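Communiqué de presse
13 juillet 2022

Dremby dévoile le kit Bamwood pour petites citadines : on baisse, on élargit, et on garde le coffre !

Bonjour à toutes et à tous,

C'est Katalin Kelemen, de l'atelier Dremby. D'habitude mes communiqués tiennent en dix lignes et une fiche technique, mais celui-ci me démange depuis le mois de juin, alors prenez un café, je vais être bavarde.

Nous lançons le kit Bamwood, notre premier ensemble carrosserie complet pour citadines cinq portes. Jusqu'ici, vous nous connaissiez surtout pour nos becquets et nos jantes (merci, d'ailleurs, pour les photos que vous continuez d'envoyer, je les regarde toutes). Cette fois on s'attaque à la voiture entière : bouclier avant redessiné avec une vraie lame inférieure, bas de caisse, élargisseurs d'ailes à coller et diffuseur arrière avec sortie d'échappement centrale. Et un petit becquet de toit, parce que je n'ai pas su résister.

Le dessin est signé Ulises Durán. Il voulait une calandre fermée, moi je la voulais grande ouverte, on s'est chamaillés pendant des semaines et vous aurez finalement les deux : la grille est amovible, quatre clips et c'est réglé. Je préfère toujours la mienne.
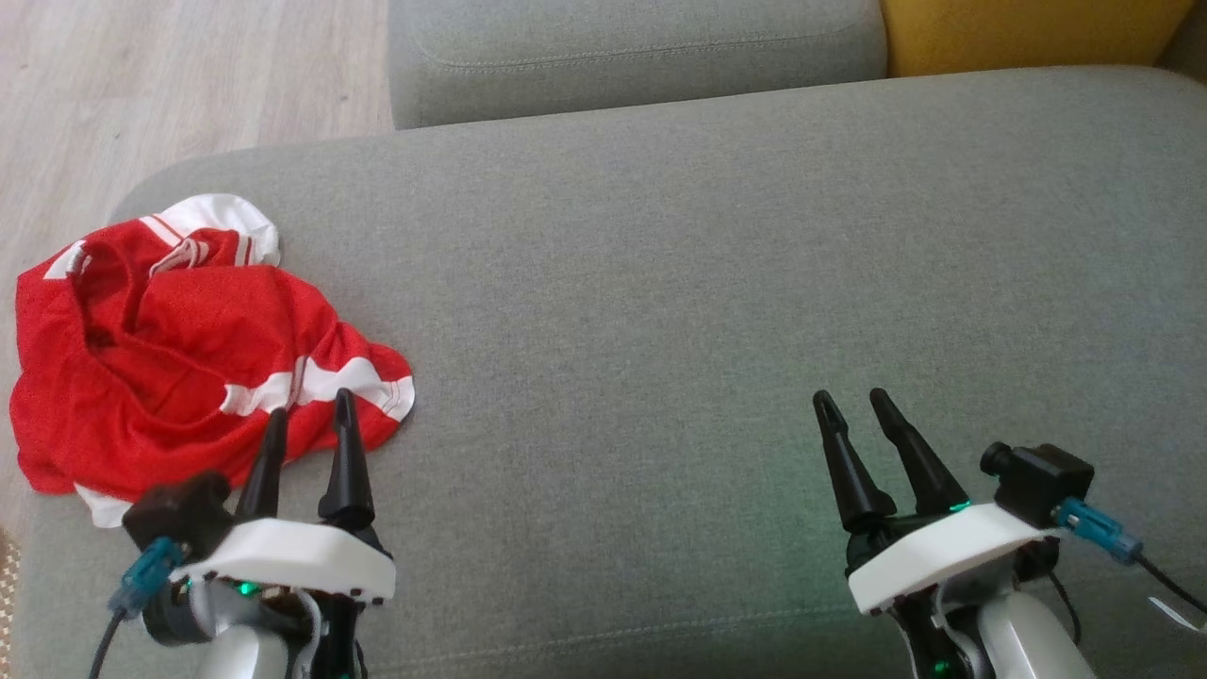
Côté châssis, les ressorts courts abaissent la caisse de 3 centimètres. On aurait pu descendre davantage, Shabani Rweyemamu, notre responsable des liaisons au sol, a d'ailleurs roulé un moment avec un réglage bien plus radical. Il l'a regretté au premier ralentisseur ! Avec la hauteur retenue, on passe les rampes de parking sans serrer les dents et la voiture garde un confort tout à fait fréquentable sur les pavés. Les amortisseurs d'origine restent en place.

Le kit comprend 173 pièces, visserie et agrafes incluses. Oui, ça fait un gros carton. Chaque sachet porte le numéro de l'étape correspondante dans la notice, et Rehema Chege a entièrement réécrit cette notice après avoir monté un kit de présérie toute seule dans son garage, avec des outils ordinaires. Ses annotations dans la marge étaient assez sévères avec nous, j'en ai gardé quelques-unes telles quelles. Vous les reconnaîtrez.

Les éléments sont livrés en apprêt, prêts à peindre. Pour celles et ceux qui n'ont pas de cabine sous la main, nous avons signé un accord avec la carrosserie Kioko, que dirige Faith Kioko : elle propose la mise en teinte et la pose, sur rendez-vous. Six couleurs sont au catalogue, dont un vert mousse très profond que j'aurais voulu mettre sur absolument tout, ma boîte aux lettres comprise.

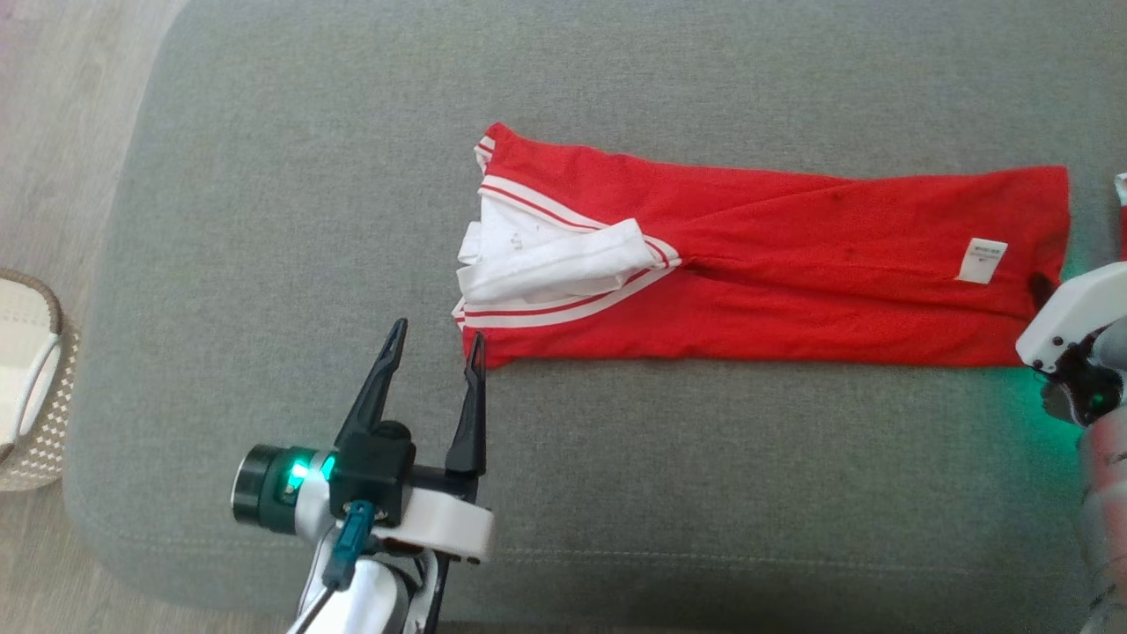 Un vêtement rouge et blanc plié en longueur sur un tissu gris chiné, entre deux bras robotisés.

Pour les jantes, nous avons fait appel à Tultumden. Le modèle retenu est un dix-sept pouces à branches fines, proposé en argent ou en bronze. Il est en option, et si vous tenez à vos jantes d'origine, les élargisseurs d'ailes s'en accommodent très bien avec des cales (vendues séparément, la référence est dans la notice).

Je sais qu'on va me poser la question du moteur, alors je prends les devants : on n'y touche pas. Pas de reprogrammation, pas de filtre miracle. La sortie centrale change un peu la voix de la voiture à l'accélération, c'est plus grave, plus rond, et ça me suffit largement pour aller chercher le pain.

La première série est limitée à 298 kits, dont 124 déjà réservés par nos revendeurs. Les autres sont à commander directement auprès de l'atelier, et le becquet de toit peut aussi s'acheter seul. Les expéditions se feront dans l'ordre des commandes.

Pour la presse : la voiture de démonstration, grille ouverte évidemment, est disponible à l'essai sur simple demande. Les visuels en haute définition et la fiche technique sont à réclamer au service presse de Dremby. C'est moi qui réponds, en général le soir.

À très vite sur la route,

Katalin Kelemen
Atelier Dremby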